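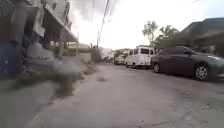
Dennis Rweyemamu wrote that the approval step used to be the slow part of a supplier invoice, and that after moving to Drokum his team spent more time arguing over cost codes than chasing signatures. He asked for a clearer account of how matching works before an invoice reaches an approver. The product notes have been rewritten with that in mind.

Drokum Invoice Matching

Drokum is the accounts payable module of the Fovonen finance suite. It reads incoming supplier invoices, compares them with purchase orders and receipts, and passes them to an approver or holds them as exceptions. It can be licensed alone or with the Fovonen ledger.

Document intake

Invoices enter by email, by supplier upload or by folder import. Each organisation is issued one intake address per legal entity. PDF, TIFF and structured XML files are accepted. A single file may contain up to 100 pages. Larger files are returned to the sender with an error notice and are not queued.

Multi-invoice files are split at the first page carrying a new invoice number. If no invoice number can be read, the file is kept whole and sent to the exceptions list.

Capture reads the following fields by default:

Supplier name and tax number
Invoice number and issue date
Purchase order reference
Line description, quantity and unit price
Tax amount and invoice total
Bank details, where printed

Custom fields can be added by an administrator. They are captured from the header only. Line-level custom fields are supported for XML input.

Matching

Two matching modes are available. Two-way matching compares the invoice with the purchase order. Three-way matching adds the goods receipt. The mode is set per supplier and can be overridden per order.

Tolerances are held separately for price, quantity and freight. A tolerance may be an amount, a percentage or both; where both are entered, the stricter one applies. The default price tolerance is 2 per cent. Freight has no default, and a freight line without a tolerance is always treated as an exception.

Partial deliveries are matched against the open quantity on the order. Closed order lines are not reopened by a late invoice. A user with the Buyer role has to reopen the line, after which the invoice can be resubmitted from the exceptions list.

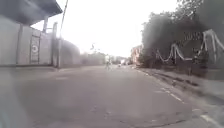 Approval routing

Routing rules are evaluated from top to bottom and stop at the first match. Conditions can use entity, cost centre, supplier group, amount and any captured header field. Up to 4 approval levels can be placed on one rule. Levels run in sequence unless the rule is marked as parallel.

An approver can approve, reject, query or reassign. A query returns the invoice to the accounts payable queue and pauses the reminder timer. Rejection requires a reason code. The codes are maintained under Settings, Workflow, Reasons, and can be retired but not deleted.

Delegation is set by the approver or by an administrator. It needs a start and an end. Delegated approvals are recorded under both names in the audit log.

Nobody can approve an invoice they have entered or edited. This check cannot be disabled, and it applies to administrators as well.

Ledger connection

Approved invoices are posted to the Fovonen ledger as they clear, or exported in batches for other ledgers. Batch export produces CSV or fixed-width text. The Quintela connector, sold separately, posts by API and returns the voucher number to Drokum.

Posting errors are shown with the original ledger message. An invoice that fails to post stays approved and doesn't go back through the approval rule. Once the cause is fixed, select the invoice and choose Repost.

Audit and retention

The original file is stored unchanged. Captured values, corrections, approvals and postings are written to a log that can be filtered by user, supplier or invoice number. Retention is set per entity. 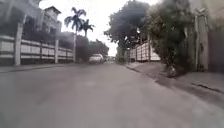 When a retention period ends, the file and its log entries are listed for review. They are removed once a user with the Records role has confirmed the list. Items under a legal hold are left out of it until the hold is lifted.

Editions

Standard covers one legal entity and roughly 2,000 invoices a month. It includes email and upload intake, two-way matching and batch export.

Extended removes the entity limit and adds three-way matching, folder import, parallel approval and single sign-on.

Both editions include a test environment. It's refreshed from production on request and doesn't send email to suppliers.

Implementation

Set-up is done by the Widcombe services group. Before the first session, please have ready a supplier list with tax numbers, the current chart of accounts, a list of approvers with their limits, and a sample of recent invoices that includes at least one credit note.

The August release changes the layout of the supplier import template. Templates downloaded before that release will still load, but the payment terms column will be ignored.

Contacts

Licensing: Albertina Barreto
Implementation: Tiago Veloso
Connector support: Nuno Falcão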